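Review: the Sayce two-arm teaching kit from Vokbridge

25 March 2020
By Lertchai Meesuk

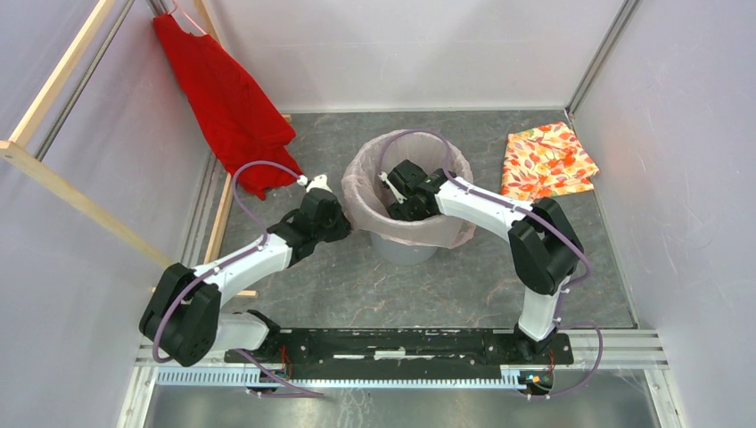

The Sayce kit is a pair of arms you teach by remote control. You hold two small hand controllers, the arms copy you, and the software saves each run so you can train on it later. I bought mine in February for 2946 dollars, controllers included, and have used it mostly for household jobs. Putting a liner in a bin is the one I keep coming back to, because a thin plastic bag is hard on any gripper. The bag has to be folded out over the rim all the way around, and one gripper often needs to go down into the opening while the other stays beside the bin. If your elbows are in the wrong place when you start, the two forearms get in each other's way.

Setup took me an afternoon. The instructions cover the bases and the rail well enough, but the section on pairing the controllers is thin. I had to restart the pairing 3 times before both sides showed up. Once paired, they have stayed paired.

Control is good at slow speed. The arms follow your hands closely, and small wrist turns come through. If you move quickly there is a delay, and you end up pushing past where you meant to stop. I now record everything at about half the speed I would use with my own hands.

The weak point is feel. The controllers give you a light buzz when the grippers close on something and nothing more. With a folded cloth that is fine. With a bin bag you can't tell one layer from two, so you have to watch the edge of the plastic the whole time. I tore a lot of bags in the first week.

The cables are the other complaint. They are purple, they clip along the links, and they stand up in tall arches near the grippers. Leave slack for the wrist but check it before each session. Mine caught on a clothes hanger once and the run was ruined.

You can also teach by hand, with the motors off, moving one arm at a time. I used this for simple reaches and went back to the controllers for anything that needed both arms.

Recording is simple. One pedal starts a run and a second press ends it. Bad runs can be deleted from the list, but there is no undo. After 15 clean runs of the liner job the arms could open the bag on their own some of the time. Getting it over the rim took many more.

I tried the Plandau kit before this one. It has a better controller grip and worse software. I would buy the Sayce again at this price, but I'd want a spare set of cable clips in the box.

Comments (3)

mill_rd
Does the pedal work with the Mustgate software or only theirs?

Lertchai Meesuk
Only theirs so far. I wrote to Vokbridge and they said it was on the list.

tkb
Same trouble with the pairing. Plugging in the left controller first fixed it for me.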